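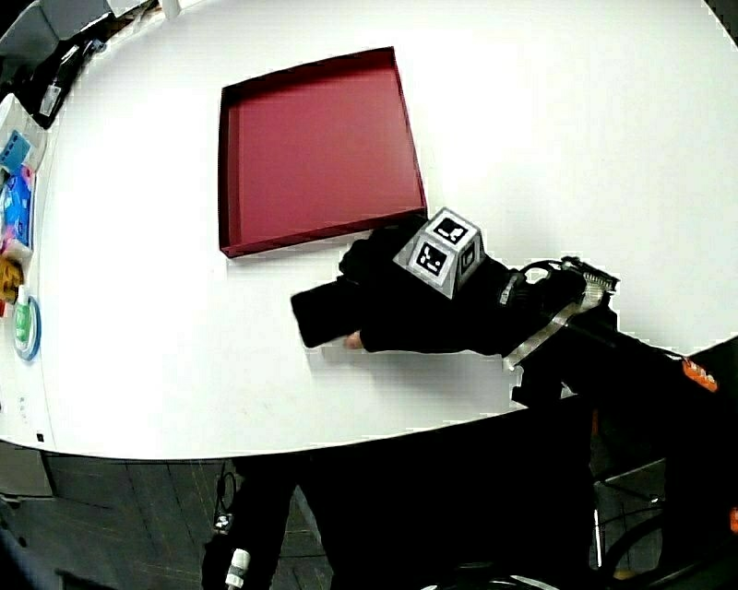 Arif Simanjuntak wrote under my March report that I visit too many museums, and that a person who likes paper so much should go to Ferkden, where the mill still makes it and opens the doors once a year. He also wrote that the morning tour is better than the afternoon one, because the machine is stopped for cleaning after lunch. I followed the advice and took the first train.

Ferkden is a small town along a river, and the mill is a 14 minute walk from the station. The way is not marked very well. I went over the wrong bridge and had to come back, so I arrived when the first group was already putting on ear protection. A woman at the gate let me join them without any problem. The entrance was free, but you had to write your name in a big book with very beautiful thick pages, and I was a little ashamed of my handwriting.

The tour began with the pulp. I have read many times how it is made, but I did not expect the smell, which is something between wet cardboard and boiled vegetables. The guide explained that the mill does not cook wood anymore. It buys the pulp in dry sheets, and for the better papers it adds cotton from cut-off textile. She let us put our hands in a bucket of the mixture. It feels like very cold yogurt, and it dries on your skin faster than you think.
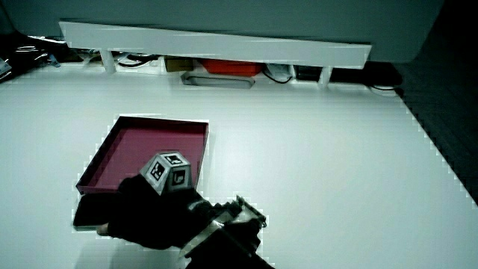

From the pulp room we climbed an iron staircase to the paper machine, and this was the part I came for. The machine is called Moon, after the engineer who ordered it, and it is older than everybody who works on it. The wet end is the loudest. The pulp runs out on a moving wire, and a few steps later there is already a sheet, gray and weak, which you would not dare to touch. Then come the felts and the hot cylinders. One of the operators told us that he hears a break in the sheet before he sees it, and that his wife complains he listens to the washing machine at home in the same manner.

I asked how much they make. The guide said the best day of last year gave 3,284 kilos, all of it for one customer, a publisher of school atlases. On normal days it is much less - they change color and weight often, and each change costs them hours of cleaning.

After the machine there was coffee, and a room where you could buy seconds by weight. I took two kilos of a cream paper called Undico, which has a light ribbed surface and takes fountain pen ink very well. I tried it in the evening. The other one, Fletach, is smoother and I think it is better for printing.
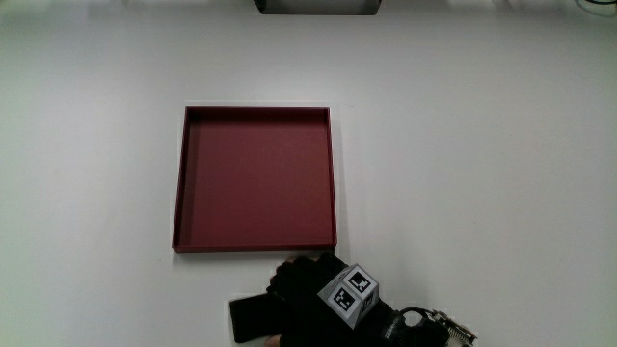

Colored paper was the last subject, and for me the most interesting. The mill dyes in the pulp, so the color goes through the whole sheet and a torn edge is not white. The guide told us that dark reds are the most difficult, because they change with the light and customers send them back. I could understand these customers when I looked at the shallow tray on the white table, which is of a deep maroon color. The flat bottom was lighter toward the middle and darker in the corners, where the low walls make a shadow, and I would have had trouble to say which of these reds was the right one. At the mill they compare each new batch with a sample sheet in daylight, at the north window, and they don't do it after four o'clock in winter.

The tour took two hours in total. If you want to go, bring closed shoes, as they don't allow sandals near the machine, and eat something before. The only bakery near the mill is closed on Mondays. The train back goes once in an hour, and from the platform you can still smell the pulp a little when the wind comes from the river.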